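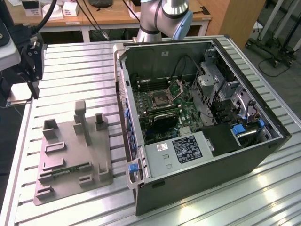
Stutorside Anthology: Progress Report and Notes for Contributors

The regional anthology of local recollections has passed its second editorial reading. The project was proposed by the Fesville Heritage Society as a printed record of daily life in the Stutorside district, drawn from residents past and present. The call for submissions closed in April. The society received 430 pieces, of which 126 have been accepted for the printed volume. The remainder will be held in the society's archive and indexed under the same scheme.

Selection was carried out by two readers working separately, with Olaia Cabello as general editor. Each piece was graded on legibility, length and relation to the district. Where the two grades differed by more than one step, the piece went to the general editor for a final decision. Literary polish was not graded. Several accepted entries are single paragraphs, and one is a list of shop names on Ibarra Street with a short note beside each.

The volume is divided into 4 parts: work, schooling, the river, and arrivals. The fourth part was added after the first reading, when it became clear that many of the longer pieces dealt with moving to the district from elsewhere and did not fit under the other headings. Pieces are ordered within each part by the earliest year they refer to, and alphabetically by author where no year is given.

Spelling has been corrected only where the meaning was in doubt. Place names are given as the contributor wrote them, with the current form in brackets at first mention. Nurness, for example, appears in three older spellings, and all three have been kept. Pieces submitted in a language other than English are printed in the original, followed by a translation. Contributors of translated work will receive both texts for checking before the proofs are made. 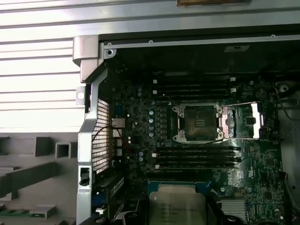 Inside a Dell workstation, with the processor out of its socket.

Photographs are being handled by Florencio Paredes. The society holds 1,629 loose prints from earlier collecting drives, most with no date on the back. Prints are matched to text by street or building name first, then by family name. A print is used only if the owner or the owner's heirs have signed the release form. Contributors who lent prints and have not returned the form should do so before the page layout is fixed – a print without a form will be left out, and the text will run without it.

Page proofs will be sent by mail, one set per contributor. Corrections should be marked in ink on the proof itself and limited to errors of fact, names and dates. New passages cannot be taken at this stage. Proofs that do not come back will be treated as approved.

Each contributor will receive one copy of the finished book. Further copies may be ordered on the slip enclosed with the proofs. Questions about text go to Olaia Cabello and questions about prints to Florencio Paredes, both at the society's office in Fesville.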